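3.2 Where household objects are kept

The second part of the survey asked the residents of Nollton and Boltcombe where they keep the objects which they use for preparing food. We sent out 115 questionnaires in August and 98 came back complete. Trays were the most difficult group. Many households own one, but few could name a fixed place for it.
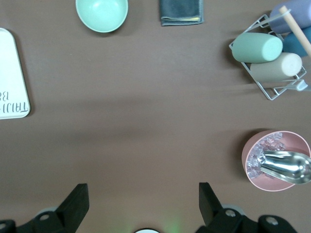 Figure 2. A white rectangular tray with rounded corners, on a brown tabletop.

One respondent in Boltcombe wrote that a tray has no home of its own, it only goes where there is a gap, and that she had stopped looking for a better answer. Similar remarks came from Nollton, mostly from people in older flats, where the cupboards are narrow and deep. We therefore coded "no fixed place" as a separate answer – in the earlier Koster survey it was counted as missing.

Bowls and cutting boards gave a clearer result. In both towns they were kept close to the surface where they are used, and boards were often left out between meals. The size of the kitchen had only a weak influence on this habit.

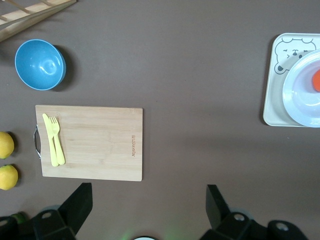 3.3 Coding of the answers

Each answer was read by 2 coders, who worked separately with the Skover list of storage places. When they did not agree, the answer was discussed until one code could be chosen. Shares are given per 100 households, so that the two towns can be compared. Answers which named several places were coded by the first one mentioned.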